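Kutska @kutska
December 18, 2018

ok mismatched tableware thread bc I keep getting asked and I keep typing the same answer. quick one, I'm on my lunch

1/ stopped buying sets. the last full set I owned was a 24 piece thing, all white, all the same fork. hated it by January. every place setting looked like a dentist's waiting room

2/ rule I use now -- one loud thing per person, everything else calm. loud fork, quiet plate. loud plate, boring mug. two loud things next to each other and your eyes get tired before the soup comes

3/ colors: pick a family and stay near it. mine is mint / teal / pale blue, with pink allowed in as a guest. white goes with all of it so white mugs are basically free

4/ iridescent cutlery. yes the rainbow stuff. I was a snob about it for years and I was wrong. it goes purple, pink, blue, then green when you tip it. next to a plain light blue plate it looks SO good. next to anything patterned it looks like a gas station

5/ do not put it in with the steel wool. learned that on fork number one. soft sponge, dry it right away. I use the Prullent liquid, the unscented kind, no complaints

6/ patterned handles are the other cheap trick. small knife, white handle, row of triangles down it, done. you barely need to decorate the rest of teh table

7/ fat handles on spoons!! my aunt has bad hands and the thick ones are the only ones she'll pick up. a chunky mint one with a normal metal head doesn't look medical at all, it just looks cheerful. she gets first pick now

8/ somebody asked what I spent. last haul at Zekico was 39 dollars for a bag of odd forks and spoons and 2 bowls, and one of the bowls was chipped so I argued. the Pomare outlet is better for plates but go early, the good blues go first

9/ trays. get a long low one, gray or beige, something with a rim. put the plate and mug and bowl on it and leave the cutlery out front on the bare wood. suddenly it's "a look" and not stuff you forgot to put away

10/ no tablecloth if the table is nice. pale wood with a bit of shine does half the job. coasters if you're nervous. I'm nervous

11/ "but how do you store it" -- badly. one drawer, no divider, everyone digs. my husband wants a divider. we're in talks

12/ folks saying it only works for 2 people: did it for a birthday last year, no two forks alike. kids fought over the rainbow ones, adults fought over the rainbow ones. buy more than one rainbow one

13/ I don't have 400 dollars for a matching set and if I did I'd spend it on more weird spoons

14/ anyway. mint, teal, light blue, a little pink, white to calm it down. thats the whole recipe
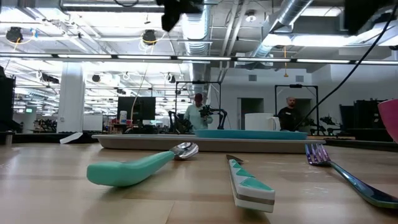
15/ next thread is glasses, I have opinions about stems. lunch is over, bye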